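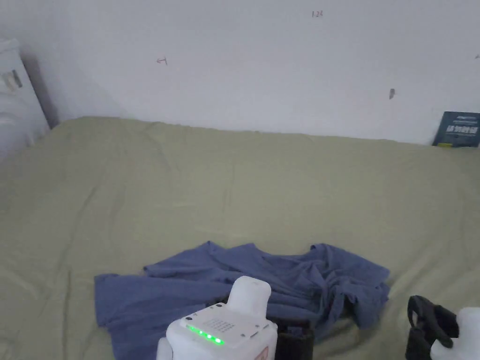
Lorna Menzies has been a working actress for 30 years, and she still arrives early for everything. When I came to the café behind the Reddy Theatre, she already had a pot of tea, a second cup for me, and a folded script under her elbow. It was four in the afternoon, and she had a performance in the evening.

"Sit on that side," she told me. "The other chair is lower and you will feel like a child."

We met to speak about Cuscombe, the television drama in which she plays Ada, the widow who runs the ferry office. The second season was filmed through the spring and comes in June. In the first season her part was small. She was in 4 scenes, and in one of them she only closed a window. But the viewers liked Ada, and they wrote to the production company, Fovovitz, to ask what she knew about the drowned man. The writers had not planned that she knew something.

"They telephoned me and asked what I thought," Menzies said. "I said, of course she knows. I played it like she knows. I had decided this on the train, going to the first day. It was a long train and I had nothing to read."

I asked if the writers were angry with her for this. She laughed and put more milk in her tea.

"No, they were polite. One of them watched the window scene again and told me he could see it in my hand, how I hold the latch. I am not sure about that. I think I was holding the latch like this because the paint was sticky."

In the new season Ada is in every episode. Menzies did not ask for more money at the beginning, and her agent was not happy with her. Later it was arranged. She does not like to talk about this part, and she moved quickly to the boat.

The boat is a real ferry, bought by the production from a company that had stopped using it. For the new season Menzies had to learn how to bring it to the dock. She practiced in the mornings, before the crew came, with the man who had piloted it when it was still in service.

"He was very patient, but he would not say that anything was good. If it was good, he looked at the water. If it was bad, he looked at me. So I worked the whole month to make him look at the water."
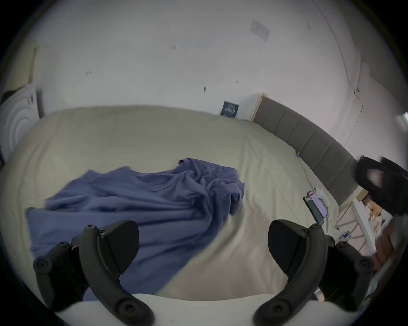
Word count: 3596 for the full interview, shortened here

She grew up far from any theater. Her mother worked in a bank and her father repaired church organs, and they drove long distances for his work with the children in the back of the car. The first play she saw was in a school gymnasium, and she remembers mostly the smell of the floor. At seventeen she wrote to a repertory company and said that she was twenty. They took her to sell programs, and after one winter somebody became ill and she was given a maid to play.

"I had one line. 'The doctor is downstairs.' I said it very beautifully, very slowly, and the audience had to wait for the doctor while I was enjoying myself. The director came to me after and said, Lorna, he is a doctor, there is a hurry."

For a long time she worked only on the stage. Film people, she says, found her face too busy. Her first film was Zivton, a science fiction story made for very little money, where she played the voice of a space station and, in the last ten minutes, also its captain. It was shown in few cinemas and disappeared. Then it began to be shown at night on television, and now there is a yearly gathering of people who love it. Last year 200 of them came, and she went too, for the first time.

"I was afraid that it would be sad," she said. "You know, an old film, a hotel, a cold buffet. And it was a hotel, and there was a cold buffet. But they knew the film so much better than I do! A young woman asked me why the captain takes off her glove before she opens the last door. I had no answer. I believe the glove was too big."

I wanted to know if she had said this to the young woman.

"I said that the captain wanted to feel the door. And when I said it I thought, well, yes, that's right."

This way of finding the reason afterward is something she comes back to several times in our talk. She does not keep notebooks about her characters and she does not stay in the role between takes. On the set of Cuscombe she plays cards with the makeup department, and she says that she owes them a dinner. She does learn the lines of the other actors in her scenes, a habit from the repertory years, when people forgot.

"It's not so nice for them, I know it. They see my lips are moving. The boy who plays my nephew asked me to stop, and he was right, so I tried. Now I move my toes instead."

Her play at the Reddy is a comedy with three actors, and it will stay until the end of the month. She has fallen asleep once in the second act, where she must lie on a sofa under a newspaper while the others quarrel. The other actress woke her with a kick that was not in the rehearsals, and they kept the kick.

After that she wants to have a rest, but she does not sound convinced. There is talk of a third season. There is also a radio play, and a director has asked her to read something where she would be a judge. She unfolded the script from under her elbow to show me how many pages the judge speaks without stopping – then she folded it again before I could read the title.

"I would need to begin with it now," she said. "My memory is good, but it has become slow. It's like a good waiter in a full restaurant. He comes, but you must wait."

At half past five a boy from the theater came in to say that the sofa had been repaired. She asked him which leg it was. He did not know, and she went with him to see it, with the tea still in her hand.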